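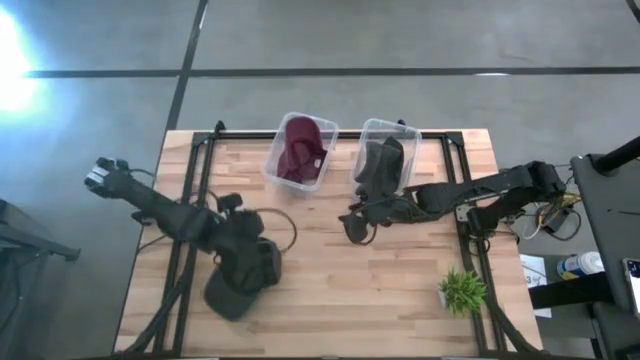 检查范围:Drumero 仓库二层,包装区、收货平台、两条主通道、工具间、配电间、茶水间。
检查人:Zdzisław Borkowska
时间:2月,星期一,上午八点半开始,交接班之后
陪同:白班班长;配电间部分由电工开门

填写方法照旧:打勾为合格,空框为不合格或未查到,备注写在条目下面。上次遗留的问题在条目末尾标"遗留"。

## 一、通道与出口

- [x] 主通道地面黄线清楚,线内无堆物
- [x] 东侧安全出口能从里面单手推开
- [ ] 西侧安全出口能从里面单手推开(遗留)
 - 门能开,但要用肩膀顶。闭门器太紧,上次写过,报修单已经交了,还没人来。本周内再不来就自己找人调。
- [x] 出口指示灯亮
- [x] 疏散图与现在的货架布置一致
 - 图是新贴的,旧图还留在楼梯口那一张后面,请撕掉,免得翘角以后露出来让人看错。
- [ ] 楼梯踏步防滑条完整
 - 从上往下第二级翘起一头,已用胶带临时压住。胶带顶不了几天。

## 二、消防器材

- [x] 灭火器压力在绿区
- [x] 铅封完好,挂牌有上月签字
- [ ] 灭火器前方无遮挡
 - 收货平台54号灭火器前面停了一辆手动液压车。当场挪走。白班说是夜班停的,夜班的说法还没听到,两个班都要讲一遍。
- [x] 消火栓箱门可以打开,水带干燥,接口有垫圈
- [x] 手动报警按钮外罩无破损
- [ ] 喷淋头下方留有足够净空
 - 62号货位最上层码得太高,纸箱快碰到喷淋头。要求下班前降一层。下午四点复看,已经降了,但旁边的货位又加上去一箱。这个问题要从上架的人那里解决,光靠检查的人来说没有用。

## 三、货架

- [x] 立柱护角齐全
- [x] 横梁安全销齐全
- [ ] 立柱无变形
 - 靠近收货平台的一根立柱,离地不高的位置有凹痕,漆掉了。拿直尺靠了一下,弯得不厉害,但不能由我们自己说没事。已通知 Gerlach 派人来看,看之前那一列上面两层不放货。封条已贴。
- [x] 限载牌在位,字迹可读
- [x] 层板无下垂

## 四、包装区

- [x] 台面平稳,推动不晃
- [x] 台面边缘无毛刺
- [x] 裁刀用完归位,刀片收回
- [ ] 废刀片盒未超过八成满
 - 已满。换盒,旧盒封口后送工具间,不要丢进普通垃圾。
- [x] 塑料箱无裂口
- [x] 地面无散落的打包带
- [x] 封箱机急停有效
 - 按下即停,复位后不会自己启动,符合要求。
- [ ] 封箱机操作说明张贴在旁边
 - 贴的是 Jevum 老型号的说明,按钮位置对不上。新说明在办公室的文件柜里,复印一份贴上。
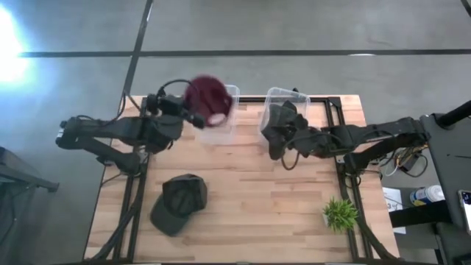
## 五、用电

- [x] 配电间上锁,钥匙登记本有记录
- [x] 配电柜前无杂物
- [x] 漏电保护器试验按钮动作正常
- [ ] 无插线板串接
 - 茶水间还是串着:微波炉和电水壶接在同一个插线板上,插线板又接在另一个上面。拔掉了。电工答应在墙上加一个双联插座,日期没有定。加好之前两样不要同时用。
- [x] 移动设备电源线外皮完好
- [x] 充电区通风口未堵
- [ ] 充电区禁烟标识清楚
 - 标识在,颜色已经褪得厉害,从两米外看不清。换新的。

## 六、登高与搬运

- [x] 人字梯限位拉杆有效
- [ ] 人字梯四脚防滑套齐全
 - 缺一个。梯子已挂"停用"牌,放在工具间最里面。请不要因为急用就把牌子摘了,上次就是这样。
- [x] 液压车刹车有效
- [ ] 叉车日检表每天填写
 - 周末两格空着。司机说那两天没动车。没动也要写"未使用"并签名,空着的话以后谁也说不清。
- [x] 叉车喇叭、倒车灯正常

## 七、个人防护

- [x] 收货平台人员穿安全鞋
- [x] 反光背心数量够用
- [ ] 手套按工种发放
 - 裁切岗位领到的是普通棉线手套。防割手套在 Wumell 那批货里,已到库,还没拆箱。今天拆,今天发。
- [x] 急救箱内物品在有效期内
- [ ] 急救箱登记本填写完整
 - 创可贴少了,本子上没有记。不是舍不得几片创可贴,是小伤也要知道在哪个岗位出的。

## 八、整改安排

| 问题 | 负责 | 期限 |
|---|---|---|
| 西侧出口闭门器 | 设备组 | 本周内 |
| 楼梯防滑条 | 设备组 | 本周内 |
| 62号货位码放高度 | 白班、夜班班长 | 立即,每天抽查 |
| 变形立柱 | 等 Gerlach 结论 | 结论出来前停用上面两层 |
| 封箱机说明 | 包装组 | 明天 |
| 茶水间插座 | 电工 | 待定,先停止串接 |
| 充电区标识 | 行政 | 月底前 |
| 人字梯防滑套 | 工具间 | 配件到后 |
| 防割手套 | 库房 | 当天 |

## 补充意见

液压车的停放位置一直没有画线,所以谁都觉得停在哪里都行。建议在收货平台靠墙的一侧画两个车位,离灭火器和门都远一些。画线漆工具间还有半桶,够用。

交接班时建议两个班长一起走一遍通道,走完在本子上签字。用不了几分钟,也省得像这次一样互相说是对方停的车。

夜班照明这次没有查,白天看不出来。下次检查改到晚上,从九点开始,重点看收货平台外侧和楼梯口,请夜班班长留一个人带路。

检查表原件放在办公室蓝色文件夹,复印件贴在茶水间门后。对条目有不同看法的,直接写在复印件空白处并署名,下次检查前我会收走一并处理。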